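# Why does a computer need to remember things?

Hello again! I'm Romana, and my favourite question this July came from a reader called Deepak, who wanted to know why his game vanished when the power went off, but his holiday photos didn't. Brilliant question. Let's have a go at it. 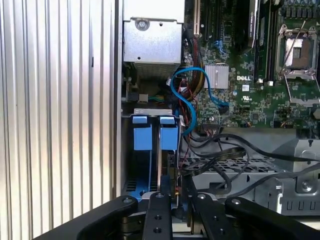

## Two kinds of remembering

Computers remember in two different ways, and so do you.

Say I read you a phone number and ask you to say it straight back. You can probably do it. But if I ask again after tea, it's gone! You only held on to it for as long as you needed it.

Now tell me your own name. Easy. That one has been stored away for years, and you can fetch it whenever you like.

A computer's quick memory is called **RAM** (say it like the animal with the curly horns). It holds whatever the computer is busy with right now. Most desktop computers keep theirs on long thin sticks that stand up in slots on the main board. RAM is super fast, but it needs electricity all the time, and when the power goes, everything in it disappears. Poor Deepak's game!

The other kind is called **storage**. Photos, songs and saved games live there. It's slower, but it keeps hold of things even when the computer is switched off and you're fast asleep.

## The desk and the cupboard

I like to think of RAM as my desk. If I'm drawing a dragon, I want my pens and paper right in front of me. Storage is the cupboard across the room, which holds far more stuff, but I have to get up and walk over every time I want something.

When you open a game, the computer fetches it from the cupboard and spreads it out on the desk. That's part of what's going on while you stare at the loading screen. When you press Save, a copy of how far you've got goes back into the cupboard.

And if you open too many things at once? The desk gets crowded, the computer keeps running back and forth, and everything goes s-l-o-w.

## Try it yourself

You'll need a friend, a tray, a cloth and 13 small things from around the house (buttons, a spoon, a sock, whatever you like).

1. Put everything on the tray and let your friend look while you count slowly to 26.
2. Cover it with the cloth.
3. Ask your friend to write down everything they remember.
4. Swap over, with different things on the tray.

My friend Otakar got five the first time and was very cross about it. Then he tried making up a silly story with all the things in it (the spoon married the sock) and did much better!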